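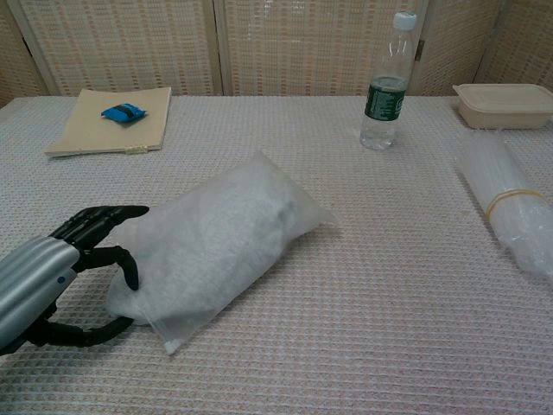

Hand embroidery patterns should state thread length per color, in yards, and most of them still don't. They list skeins. A skein count is a shopping number. It tells the buyer what to put in the basket and very little about what the piece will use.

I stitched the Sorberg sampler last winter. The chart calls for one skein each of 20 colors. I logged every length I cut, and four of those colors used less than a yard. Two others ran out before the border was finished, and the second dye lot of the dark green did not match the first. A table of lengths would have caught both problems before I bought anything.

The usual objection is that consumption varies by stitcher. It does. Yatziri Nava and I worked the same Mallix motif, 3,483 stitches on the same linen, and she used less thread than I did on every color. She carries thread across the back for short jumps and I end off. The difference was real, but it was steady from color to color, so a single correction would have covered it. A published length with a stated method (two strands, 18-inch cuts, no carries over half an inch) lets each stitcher work out her own correction once and keep using it.

The second objection is labor. Kgomotso Oosthuizen, who designs as Zudolstead, has told me she won't weigh bobbins for a pattern that sells 30 copies. Fair enough. For cross stitch, though, charting software already knows the stitch count, and an estimate from that is good enough. Satin stitch and long-and-short are harder, and there I would accept a range.

Du Plessis has printed lengths on its kit cards for years. The numbers run high by a consistent margin, and I have never run short on one of their kits. I would like the same table on a downloaded chart, placed before the color key, with the strand count next to each length.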